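Laundry Room, Kemard House - Gallery

Kemard House has one laundry room for the whole building, on the ground floor behind the stairs. It was refitted in September, and this page records the room as it is now used: the machine, the baskets, the sorting order and the shelf. Entries are short. Questions about bookings go to Jovita Carrillo, whose number is on the door. Text by Arlo Benavides.

The floor

Sealed concrete with a slight fall to the drain. The old vinyl was lifted because it had come away along the back wall. Mats are not used here, as they hold lint and slide.

The supply

Hot and cold taps are on the left wall at shoulder height, each with its own shutoff. Turn both off at the end of the evening. The braided hoses were replaced in the refit and are due again in 5 years.

Loading and unloading 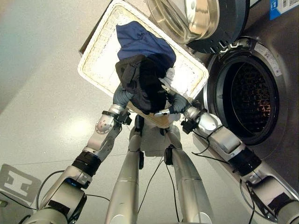
Baskets are held at the height of the drum opening and tipped, so that clothes travel a short distance and nothing is dropped on the floor. Rigid sides make this easier than a soft bag, which folds at the wrong moment. Dark items go together. Navy and black, as in the white wicker basket here, can share a load at 80 on the old Lullano chart, where the numbers are drum fill in percent and have nothing to do with temperature. Check for a stray white piece before closing the door; one is showing at the right side of this pile. Heavy garments with seams and flaps go in opened out, with any fasteners closed. The drum is perforated steel and lit from inside, and a small sock against the back is easy to see if you look before walking away.

The door and gasket

The glass is domed and pushes the load back as it closes. If the door resists, take something out. Wipe the gasket fold with a dry cloth after the last load of the day and leave the door open overnight. Most of the smell complaints before the refit came from this fold - the rest came from the drain.

Baskets

Wicker is kept for dry laundry only. Wet loads go to the line in the plastic tubs under the bench. A wicker rim that has started to snag should be set aside for Jovita, who binds it with waxed cord. Baskets with a loose base are retired.

Spin settings

Use 1000 for cottons and bedding, and the lowest setting for knits. Towels can go higher, but the noise carries to the two rooms above, and after nine in the evening 1000 is the limit for everything.

The shelf

Escobedo powder on the left, Skusel liquid on the right, scoops in the jar. One level scoop is enough for a full dark load. The liquid is preferred for black clothing because undissolved powder leaves pale streaks along the seams. Refills are ordered when the last box is opened.

The drying line

27 feet of line, in three runs, with a pulley at the window end. Hang dark clothes inside out and on the run farthest from the glass. Shirts go by the hem, trousers by the waistband. Clear the line by noon.

Lost items

Single socks and anything left in the drum go in the drawer beneath the shelf. The drawer is emptied at the end of each month.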